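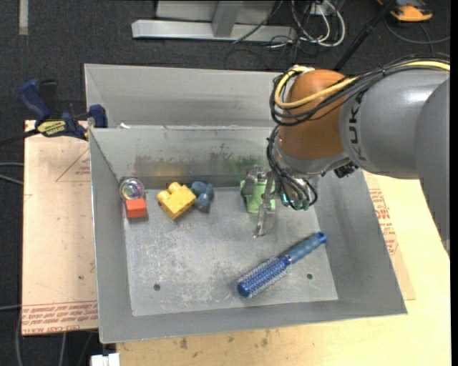 Metal toy bins - would you paint the inside or leave it bare?

Nakeo Forums > Storage and Tidying

tinlidtilly
Right, I need opinions before I spend any more money. I'm very fond of a grey metal bin for the odds and ends (blocks, a brush, bits of plastic that belong to no known set) but the inside is looking rough. The floor is scuffed pale all over the left and the middle, there's a brownish smear on the back wall that looks like rust to me, and a green stain further along. I've had a go with washing-up liquid and a sponge and got nowhere. Sand and paint? Or just live with it? I do like the sloping sides, everything slides down to where you can reach it, so I'm not swapping to fabric tubs!

crumpet_drawer
Leave it bare. I painted ours in December and it was coming off in flakes within weeks, and then you've got flakes in with the toys. Scratches never hurt anyone.

oddsockpair
Disagree with crumpet. If the prep's done properly paint stays put. 200 grit first to key it, wipe down, metal primer, two thin coats and leave it alone for a week. Most people skip the leaving alone.

crumpet_drawer
I did leave it alone! Five days. It's hard blocks being chucked at it that does it, no amount of primer is going to survive that.

marrowfat
Is the brown bit rough if you run a finger over it? If it's smooth it may just be a mark off something that was left leaning there. I had a smear just like that from an old biscuit tin and a tub of Stistodura paste shifted it. 500 ml tub, I've still got most of it. For the green I'd guess paint or crayon, so try a bit of cooking oil on a cloth before anything stronger.

tinlidtilly
It's hard to tell, slightly rough at one end? I'll try the oil on the green tonight. What about the little round holes in the floor near the front, do I fill them?

oddsockpair
Drainage or fixings, I'd think. I wouldn't fill them, the filler only pops out. Mind you, beads will find them.

marrowfat
Bit of felt over the top. Cut a piece for the whole floor while you're at it and you won't see the scratches either, and it's a lot quieter when things get tipped in. Mamani do it by the metre - the Nundach branch had grey last time I was in.

crumpet_drawer
Felt in a toy bin is a crumb trap. Sorry. I had it for a month and it went in the rubbish.

tinlidtilly
Ha, you two. I'm also wondering about that clear round thing with the rings, the one that goes purple and green and pink when the light's on it. I'd hate it to get scratched on a bare floor.

marrowfat
I'd keep that on a shelf, felt or no felt. The blocks can look after themselves.

oddsockpair
Agree on the shelf. And if you do go bare metal, finish with 1000 grit wet and dry so there aren't any sharp bits, then a wipe of wax.

tinlidtilly
Update, the oil has taken some of the green off. Brown hasn't budged. Ordering the paste and putting off the paint question till Easter.

107 replies - 14 shares

Comments
pegbagpat: Vinegar on the brown bit, left for an hour. Rinse it well after.
lowshelf: Not vinegar if it's galvanised!!
pegbagpat: Mine was and it's fine.

Get the Nakeo tidying newsletter in your inbox. Unsubscribe whenever you like.
We use cookies to keep you logged in and to see which threads are popular. Accept | Manage settings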